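Rapport d'avancement - aménagement de la salle d'accueil
Projet Trokham, pour la fondation Skosero
28 avril 2020
Rédigé par Marek Tichý

La subvention accordée en octobre s'élève à 1 391 euros. Elle couvre les tissus, les revêtements muraux provisoires et le petit rangement de la salle. Les achats de textile sont terminés et les factures du fournisseur Clerkirix sont jointes. Il reste à régler la livraison des étagères, dont la date n'est pas confirmée.

Les murs étaient le poste le plus urgent. La peinture s'écaillait près de la porte et nous n'avions pas le budget pour la refaire. Nous avons donc posé des revêtements imprimés, qui se changent sans outillage. La pose a pris 12 heures au lieu des 9 prévues. 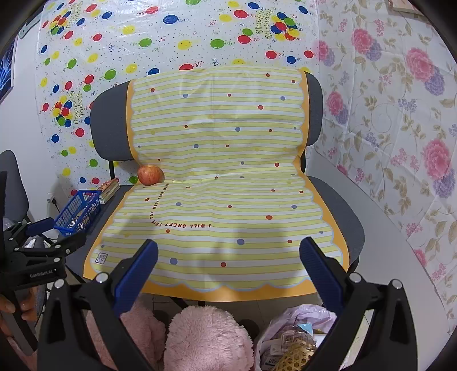
Le choix des motifs a été fait avec ce que le fournisseur avait en stock, ce qui explique le manque d'unité. Derrière le fauteuil, la feuille translucide à ballons porte l'inscription « Happy Birthday » ; sur le mur voisin, ce sont de grandes pivoines roses et violettes. Nous gardons les deux jusqu'à l'automne. Le tri des petites affaires n'est pas fini : le panier en plastique bleu sert toujours de rangement provisoire, en attendant les étagères.

Pour les sièges, le devis de regarnissage reçu de la société Ng dépassait l'enveloppe. Nous avons retenu une solution plus simple - des tissus posés sur les sièges existants, à retirer pour le lavage. Le coût revient à 33 euros par siège, fournitures comprises.
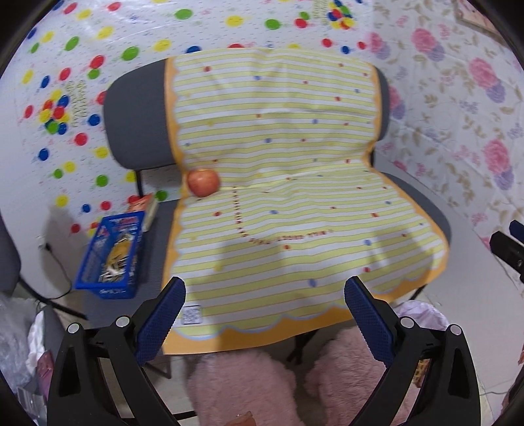

La tenue du tissu reste le point à améliorer. Posé sans attache, il fait des plis à la jonction de l'assise et du dossier, et il laisse à découvert une partie du garnissage gris à gauche. La bordure orange retombe bien sur l'avant. Nous proposons de coudre des liens à l'arrière et de prendre une largeur supérieure pour la prochaine commande.

Travaux restants : pose des étagères, couture des liens, inventaire du petit matériel. Aucune rallonge n'est demandée à ce stade. Le décompte définitif sera envoyé à la fondation dès réception de la dernière facture.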